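4. Loading the Somano Divided Tray

The Somano tray is a light wood organizer with square compartments in four columns and four rows. Use it for cups and small items.

1. Set the tray on a flat, level surface with clear space in front of it.
2. Wipe each compartment with a dry cloth.
3. Stand cups upright, one per compartment, beginning with the back row.
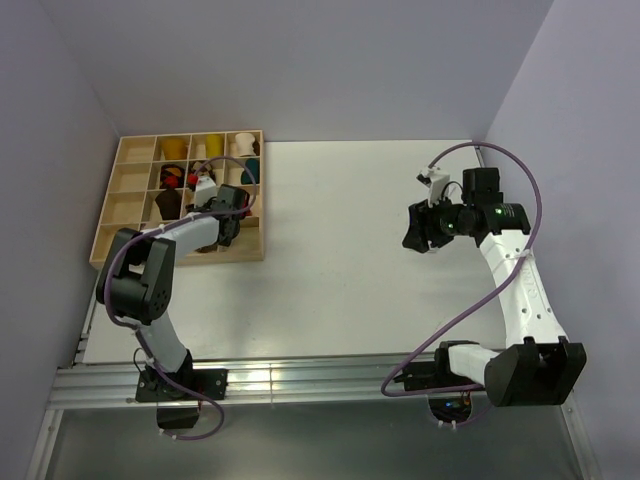 4. Place small items in the compartments that are left. Leave any you don't need empty.
5. Check that nothing leans on the partitions.

Note: The partitions are thin and are not handles. Lift the tray by its outer sides, with both hands.

Caution: Empty the tray before moving it. Do not put wet cups in it, as standing water marks the wood.

For replacement partitions, order part 114. Allow 20 days for delivery.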